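Equipment planning for handheld gripper work

Equipment planning for handheld gripper work is the business of deciding, before any money is spent, what a workshop or laboratory needs in order to record people doing everyday tasks with grippers held in the hand. It is usually treated as a small branch of automation budgeting, although those who have been through it once tend to speak of it with rather more respect than that!

The grippers themselves are bought in pairs, one for each hand, and a plan normally allows for spare jaws, cables and printed markers as well. The Barnby scheme, a much-copied purchasing plan, set aside 24 per cent of its budget for spares and repairs and spread the remainder over 3 years.
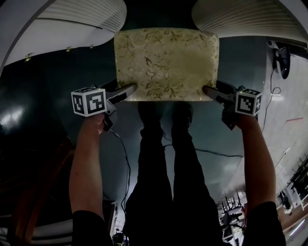
Soft household goods such as cushions are a modest expense, but they do wear and get grubby with handling, and it is kinder to everyone if replacements are budgeted for from the start. The Tymoshchuk list, drawn up for the workshops at Hilis, runs to 71 items and gives a good deal of room to humble things like floor covering, lighting and somewhere to hang a cable.

Delivery times also matter. Drarkura, a supplier of gripper parts, quotes eight weeks for most orders, so buyers hoping to begin work in November generally place theirs by the end of summer.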